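Repair evenings return to Nimley with a bigger room and a lot more radios

Nimley's free repair evenings are back for the winter, and they've come back with a bang! The group had to turn people away in October, when the queue for the old room reached the bus shelter, so the December 2024 sessions have moved into the former Rornutari tea warehouse on the quay, with proper heating and (at last) enough sockets.

The idea hasn't changed. You bring in something that has stopped working, you sit down beside someone who knows their way round a screwdriver, and you have a go at it together. Toasters, lamps, toys and hair dryers are all welcome. Radios are more than welcome, as anyone who has met organiser Unnur Kragh will know. She has 39 of them at home and can tell you where she found every single one.

"People come in saying they're hopeless with anything electrical, and an hour later they're explaining it to the person in the next chair," she said. "I love that bit. I could watch it all night."

The group has now mended 800 household items since it started, and Kragh would dearly like to see that reach 1,000 by the spring. A grant from the Covus Fund has paid for new soldering irons and a good stock of fuses, plugs and cable.
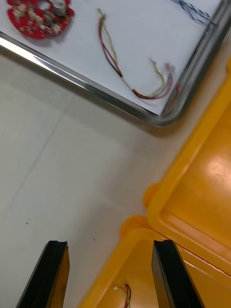
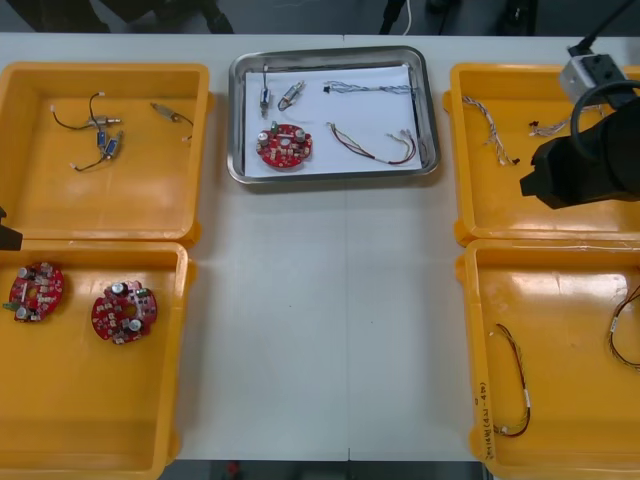

There's a new table for children too, where they can take apart old gadgets that are past saving and keep any piece they like the look of. The first evening was packed, and one seven-year-old went home with her coat pockets full of springs and the insides of an alarm clock, utterly delighted.

Food comes from Thongdee, the noodle bar two doors down, which is selling bowls of soup at the door for £2 and has promised to stay open until the last kettle is fixed. Get there early if you want the one with the crispy shallots, it goes fast!

Doors open at half past six and there's no need to book. Microwaves and anything that runs on gas can't be taken in. Bring the charger if your item has one, and the manual if you've still got it in a drawer somewhere.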